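Randi Bråten
8/14/21

Thread on office lighting, and why the spec sheet number most people buy on tells you so little about how a room will work. Dry stuff. Mute if needed.

Lumens are total light out of a fixture. Lux is light arriving on a surface, one lumen per square meter. You buy the first and work under the second. Everything between the two is geometry, paint and dirt.

Point source, no reflections: double the distance and you get a quarter of the light. A ceiling is neither a point nor free of reflections, so the real drop is gentler. Still, the first check on any dim desk is a tape measure from lamp to work surface.

Then angle. Light hitting a desk at 60 degrees off vertical delivers half of what the same beam gives straight down. Rows of fixtures behind the chair lose twice, once to angle and once to the shadow of your own head.

The job that started this thread: the second floor at Skirnalard, relit last December by Solberg. Ceiling panels swapped one for one, same spacing, same positions. On paper, 70 percent of the old power draw for the same output.

Complaints began within a week. Too bright at the windows, too dim along the inner wall. Both were correct.

I took readings at desk height with the blinds down. The inner wall desks averaged 176 lux. The drawing called for 500.
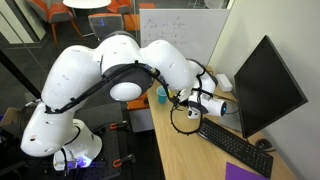

Second floor, wooden desk to the right.

Cause one: the drawing assumed a ceiling reflectance that belongs to fresh white paint. That ceiling is old mineral tile. Nobody measured it. A spare tile and a reference card would have settled it in five minutes.

Cause two: the maintenance factor. You are supposed to design for the output you will have after dust and lamp aging. The calculation used 1.0, meaning lamps that never age in a building with no dust.

Cause three: beam angle. The old panels had a wide prismatic cover and spilled onto the walls. The new ones, from Prellano, control glare much better and leave the upper walls dark. People read dark walls as a dim room even when the desk reading is fine. On this floor the desk reading was also bad.

What we did: moved 6 panels toward the inner wall, put the window row on its own dimmer, added task lamps where the reading stayed low. No new ceiling circuits.

Meter notes. Let LED fixtures warm up before you write anything down. Put the sensor flat on the desk, step back, wear something dark. A white shirt next to the sensor will flatter your numbers.

Phone apps: fine for comparing one desk to the next, poor for absolute values. I checked mine against a calibrated meter and it read low everywhere, by a different amount in each spot.

I'll post the grid template and the Reraseo worksheet once I've cleaned up the column names. It wants room dimensions in meters and will not warn you if you enter feet.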